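Trindley opens its doors for a day of virtual housework

24 July 2020

The robot lab at Trindley held its first open day, and the small demo room was buzzing from the start! Visitors came to watch Harkinex, a two-armed household robot that lives, for now, entirely inside a computer simulation. The lab's big screen showed it at work in a simulated apartment, and guests could follow along from several of its viewpoints. 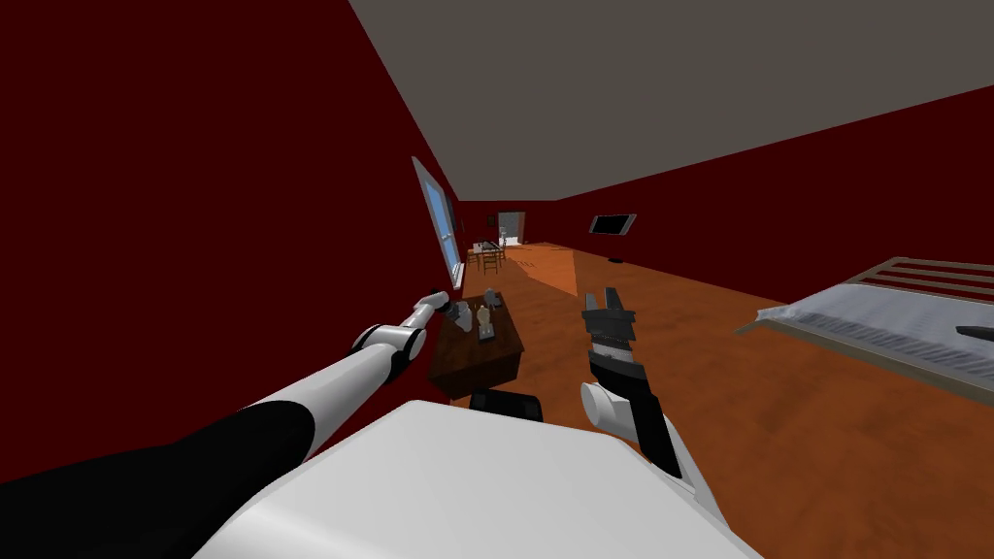

Oluf Lund, who leads the project, ran the morning session himself. He started with the view over the robot's shoulders, with one gripper over a little desk under the window and the other held open out in the room, the bed and the wall-mounted TV off to the right. "Small things on furniture are what we care about most," he told the group. "Everybody has a desk with stuff on it." The beige figurine in the middle of the desk quickly became a favorite with the younger guests, who wanted to know if it had a name. (It got one before lunch: Zudis.)

The crowd also got to switch to the close-up view past the fingers of a gripper, with a tablet lying off to one side. That view drew plenty of questions about how a robot judges distance, and Lund was happy to take them all.
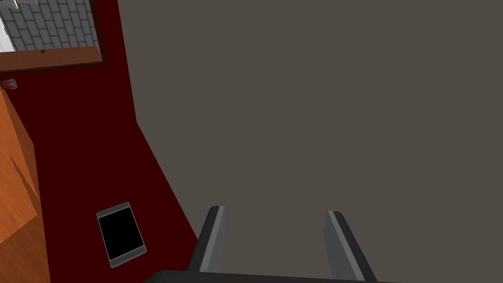 Hands on the controls

After a break, 4 guests at a time could sit down at the control stations and try steering the arms themselves. It's harder than it looks! A gentle push on the stick can swing a whole arm, and there was a lot of laughing as people learned to slow down.
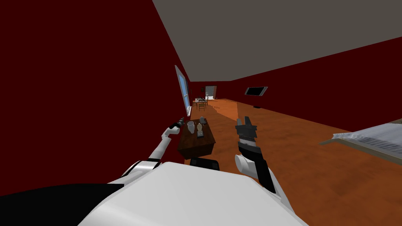
The lab has 400 practice tasks planned for the simulated apartment, and the team hopes to have the first batch ready by April. Lund said the great thing about working this way is that you can reset the room and have another go right away.
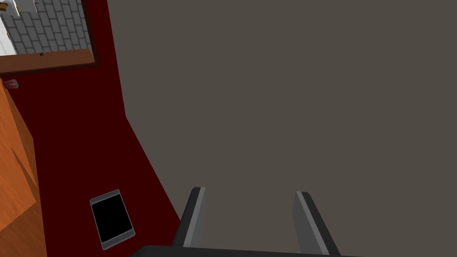
A second open day is already in the works, with 7 control stations in place of the current 2. Sign-up will be at the Trindley front desk, and children are welcome with an adult.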